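Saturday, 15:00, Flunotis room

Whiteboard day at last! Nikola wiped most of it down before lunch and it's so much nicer to work at already, even with a few smudges left. The magnets are staying on the board, because I love having them to hand when we pin up the Jirkon plans.

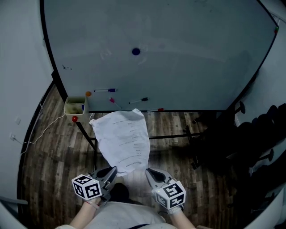 Board with pens and magnets, crumpled printout on the floor.

The printout is an old parts list, 41 lines in the full version, and Tài has a clean copy, so creases don't matter. 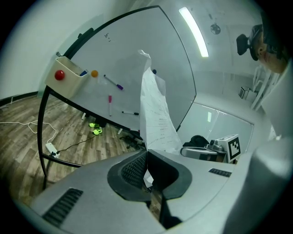 Next job is the pens. I want to try every colour on a corner of the board and see which still write well. The purple is lovely for headings! Ask Halvorsen for a spare red, and more magnets if they have them.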